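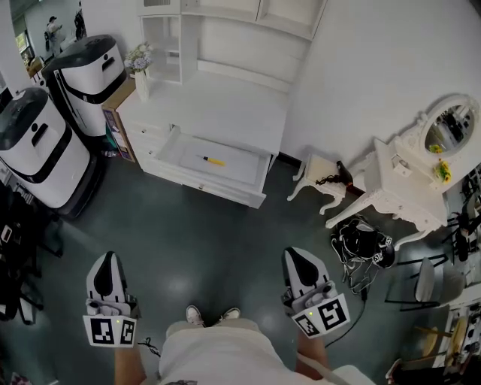
26 Jan 2021 - glaze tests, batch 2

Weighed out Suria base again, 1000 g dry, sieved twice. Last lot was gritty and I think I rushed the sieve. Water 760 g. Feels thin in the bucket but coats ok, three second dip. Left it to stand over lunch, settled hard. Need to try a pinch of epsom salt before the next batch, someone remind me.

Tiles: Drostlow clay on the left of the rack, Wirau on the right. Wirau drinks the glaze much faster, had to drop to two seconds or it crawls at the edges. Marked the backs with iron oxide, pencil burned off last time and we lost the whole september set.

Kiln
- top shelf runs cool, still. Cones say so, controller disagrees
- fired to 2000 F, short hold, then off. Did not touch the lid til morning
- one tile stuck to the shelf (mine, too thick at the foot)
- kiln wash flaking on the bottom shelf, scrape and redo

Results so far: 231 is the only one I'd put on a mug. Soft blue green, no pinholes on Drostlow. On Wirau it goes brown at the rim, kind of nice but not what we wanted. Everything with extra whiting went matte and scratchy, bin it.

To do: loosen the elbow on the sink trap, its full of slip again. Screwdriver back in the drawer after please. Order more silica from Kaczorowski, we have maybe enough for one small batch. Retest 231 with a slower cool, thinner coat, both clays.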